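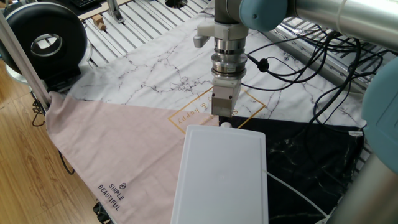
**Runners and walkers wanted for the Plandano Hill Relay**

We're putting together teams for our first winter relay in February, and we'd love you to be part of it! Each team has six people, and every leg is 12 kilometres on lanes and old railway path, with one proper climb up to Plandano village (the tea at the top is very good).

You don't need to be fast. Catrin Nicholas ran her first ever race with us last spring and is now captain of the Tuesday group, and she's keen to fill two teams with people who have never done a relay before. If you can jog for an hour and a bit, or walk briskly for two, get in touch.

We're also short of marshals and a couple of timekeepers. Marshals get a hot lunch, a bright hat and the best views on the course.

What we ask:

- you're 18 or over on race day
- you can come to one practice evening in January
- you bring your own head torch

Entry is £12 a head, and marshals and timekeepers pay nothing. Kit can be borrowed from Ferenc Jakab at the clubhouse, so please don't let shoes or a jacket put you off.

Send your name, a rough pace and which job or leg you fancy to Lumturie Dumitrescu, relay secretary, by Sun 8 November. Whole teams are welcome too, and so are dogs on the walking legs.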